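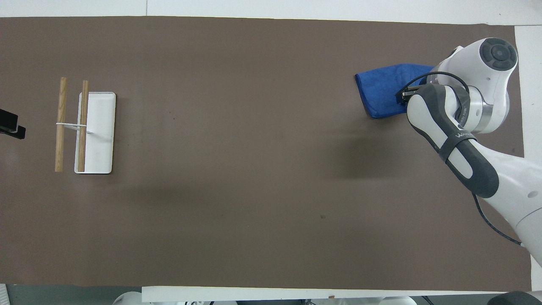 The Drying Rack

Larysa Hordiienko had bought the chopstick stand in a moment of weakness, at Estby, on the way to buying a bath plug. She still did not have a bath plug.

It had looked so sensible in the shop. A white tray with rounded corners, a bit of white wire, two pale wooden sticks. The woman at the register said it was a very popular piece. Larysa asked what it was for and the woman said, "Well, it's whatever you like, really," and charged her twenty-eight dollars for it.

So they were chopsticks because Larysa had decided they were chopsticks. Her brother-in-law, who came on the bus from Cadness with a bag of lemons and an opinion, said they were for knitting.

"Nobody knits with those. They've got no point."

"My thoughts exactly," he said, and put the kettle on.

She had given the thing the whole of the white table in the back room, on top of the big brown-grey mat left over from her leatherwork period. The leatherwork period had lasted 3 weeks and produced one coaster. The mat was the best thing to come out of it. It hid smudges, having so many of its own, and there was a small dark speck down toward the right that she had scrubbed at every morning for most of a winter before accepting it as a resident.

"You could fit a whole dinner on this table," said her brother-in-law, whose name was Pat and who had been thinking about dinner since Cadness.

"I'm keeping it clear."

"For what?"

She didn't have an answer for that, so she picked up the blue cloth and wiped a bit of mat.

The cloth was another matter. It was a very bright blue, the blue of a school sports carnival, and it had come from Tovar's closing-down sale along with 300 paper doilies, which were under the bed. She had meant to fold it. She folded it every evening, in fact, into a neat square, and every morning it had slumped into a shape from the back end of a geometry test. Pat said it was a cheap weave. Larysa thought it had a bad attitude.

"Here's what I'd do," said Pat. He always knew what he'd do. "Take the sticks out. Put your letters in there. Toast, even."

"Toast."

"A slice each side. Keeps it crisp."

She looked at the wire. It was thin as a promise and it ran across both sticks at the middle, and she could see toast going straight through it and onto the tray, butter side down. She said so. Pat said that was why you had the cloth handy.

They drank their tea standing up, there being nowhere to put a cup that wasn't the mat. Pat told her about the Clurnik people, two doors down from him, who had bought a fondue set in 1994 and still spoke of it as an upcoming event. He told it as though it had nothing to do with anyone present. Larysa moved the tray a little to the left. Then she moved it back.

"It wants something on the other side," she said. "To balance it."

"It's got the rag."

"The rag's not staying."

"You said that at Easter."

He left at four with half his own lemons. She walked him as far as the gate, and on the way back stopped in at the back room to turn off the light. The cloth lay up near the top of the mat in its heap. She gave it a good hard stare and went to see what there was for dinner, and there was an egg, and some noodles.

She ate them with a fork. It seemed a shame to disturb the set.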